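July | by the Foritz newsletter desk
4 min read

I caught Triin Urbonaitė on a call at 7 in the morning, her idea, and she was already on her second coffee and complaining about a checklist. She looks after test rules for gripper arms at Baltenano, and I'd asked her a simple question: what makes a simulated run count?

"Somebody writes down what they're going to measure before they press start," she said. "I'd be happy with just that!"

Her house rules fit on one page (I was expecting a binder). Log the starting pose. Keep the failed runs. Change one thing at a time. She had a batch of 900 runs land on her desk last spring, and only 495 of them had a starting pose recorded, so the rest got thrown out. "I was not popular that week," she told me, laughing.

I wondered if people cheat. Not on purpose, she thinks, but they tidy. A run goes badly, it gets called a glitch, and off it goes. Her team now needs two people to sign before any run is dropped, and I love that rule, even if it sounds like a pain.
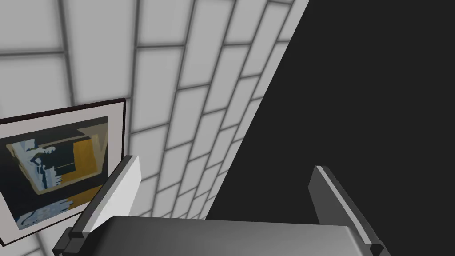

We got onto camera views next, a real sore spot for her. "If you only score from a nice wide angle, you're grading something the arm never sees," she said. She wants the view from the gripper saved with every run, awkward tilts and all, and she wants whoever signs off to sit and watch it.

Will the page ever grow? She has four more rules in a draft, and she's still arguing with herself over the last one.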